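Will a robot ever wipe my table?

19 February 2019

My mother had a rule that you could not leave the kitchen until the table was wiped, and she did not mean wiped the way my brother Evaristo wiped it, one lazy pass down the middle with the crumbs going over the side for the dog. She meant the edges and the sticky place by the salt, and then a dry cloth after the damp one. I have been wiping tables for most of my life now and I still hear her whenever I skip the dry cloth (which is often, sorry Mamá).

So when my neighbor Baltazar Montes leaned over the fence last week and told me that robots would be doing all the housework before his granddaughter finishes school, naturally I asked him about the table. He waved his hand. The table, he said, would be the easy part! He reads a lot of magazines, Baltazar, and he has a robot vacuum that he paid 423 dollars for and has named after his old boss. I have watched that vacuum work. It does a lovely job on the hall and then it goes under the sofa and eats the fringe of the rug, and Baltazar has to get down on his knees and pull it out by the wheels.

I got to thinking about it over the weekend, as I do, and I decided he has it backward. Wiping a table is hard. Think about what you do before the cloth even touches the wood. You move the mail. You lift up the charger cord and put it over the back of a chair. You look at a mark and decide whether it is jam, or a water stain that has been there since the June your cousin stayed, or simply part of the wood. If it's jam you press harder, and if it's the wood you leave it alone, and you make up your mind about all this while you're talking to somebody about the electric bill.

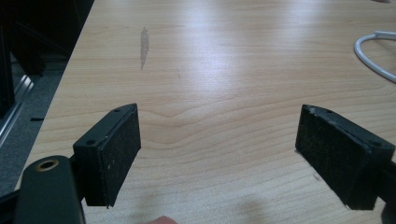 And pressing harder is its own problem. I never gave it a thought until I wrote to Anjani Mandagi, who used to be in my Thursday sewing group and now works on robot hands out west. She wrote me back a wonderful long email, most of it about her knees, but the part about robots was good too. She says people are surprised by how much trouble a damp rag gives a machine. A box has corners and stays the shape it was when you picked it up. A rag hangs one way and then another, it bunches, it sticks to itself, and when you push it along the table the half you aren't holding comes along late. The padded fingers they use can pinch a cloth well enough. Getting the cloth flat under the fingers, and keeping the same push all the way across to the far side, takes her team days of fussing.

She also told me that a lot of the learning now comes from people. Somebody holds the gripper in their own hand, with a little camera on it, and does the chore over and over so that the machine has something to copy. I loved this. All those years my mother stood behind me pointing at the salt and she was ahead of her time! I asked Anjani how many times you'd have to wipe a table before the robot caught on, and she said 300 would be a decent start for one table and one cloth, and then you'd want to change the table.

Then there is the price. Bevan Tipoki, who runs the machine shop where my husband worked, looked into an arm last year for clearing and wiping down the benches between jobs. He had a quote from an outfit called Relura and another from Skedari, and neither one would promise him the wiping. They would promise him the lifting. Lifting the same part from the same tray onto the same belt, all day long, no complaints, and Bevan says an arm like that would earn its keep in a shop bigger than his. The benches still get done at closing time by whoever is youngest.

I don't want to sound like a grump about it. I would take the help, I really would. My hands are not what they were, and there are mornings when wringing out a dishcloth is the worst thing I do all day. If somebody wheeled in a machine that could do the breakfast table and only the breakfast table, and take 8 minutes over it, I'd make it a place mat. Evaristo says I'd follow it around with a second cloth. He may be right – I do that to him.

But before his granddaughter finishes school? She is in third grade, Baltazar. I told him I'd bet him a tray of my tamales on it, pork or cheese, his choice, and we shook on it over the fence. He wants it in writing, so here it is in writing. The robot has to move the mail by itself, it has to know the jam from the wood, and somebody other than Baltazar has to be the judge.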